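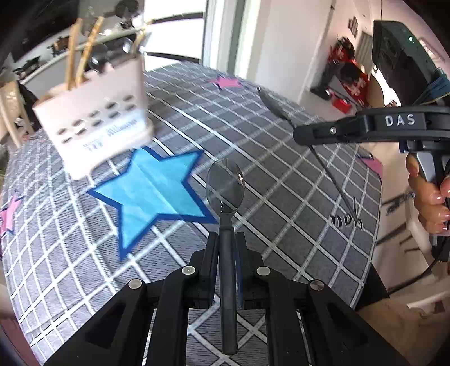

Polycarbonate or acrylic for a greenhouse lean-to in a frost pocket?

2 min read

Posted Sunday, May 15, 2022 by Regula Riedl

I'm replacing the roof on a lean-to against the north wall of the house, outside Randham. The old corrugated fibreglass has gone yellow and lets in very little light. Rafters are at 900 mm centres, pitch is low, and we get hard frosts from the end of autumn. The supplier has quoted on 10 mm twin-wall polycarbonate and on 4 mm clear acrylic sheet. The acrylic looks better and costs less per square metre. Is there a technical reason to avoid it? I would also like to know how much gap to leave at the ends.

Arnar Mikkelsen

Use the polycarbonate. Acrylic has good clarity and holds its colour in sunlight, but 4 mm is too thin for that span without purlins. It will sag between rafters and water will sit in the low spots. It also cracks at screw holes if they are drilled tight or with an ordinary twist bit.

Both plastics move a lot with temperature. Allow 3 mm per metre of sheet length. Drill the holes oversize, use a washer with a soft seal, and stop tightening when the seal just starts to flatten. Check these points before you order:

- The flutes must run down the slope so condensation can drain.
- Only one face is UV protected on most sheets. It is marked on the film and goes up.
- Solid foil tape on the top edge, vented tape on the bottom edge.
- Take the film off the same day. After a few hot days it bonds to the sheet.

Do not let PVC-based sealant or solvent cleaner touch it. Neutral cure silicone is fine, and so is warm water with a little dish soap.

Abdelilah Tazi

We have acrylic on ours and it's fine. Went up in October, no cracks so far. Ours is steeper though and the rafters are closer.

Man-lok Liao

Agree with Arnar on the span, but check the pitch first. Under five degrees the flutes hardly drain and you get algae in them whatever tape you use. Packing the wall plate up 38 mm fixed mine. Put a rubber strip along the rafters too, as the sheets creak when the sun comes off them in the evening.

Contact | Copyright 2022 Terkance Home Help | Back to top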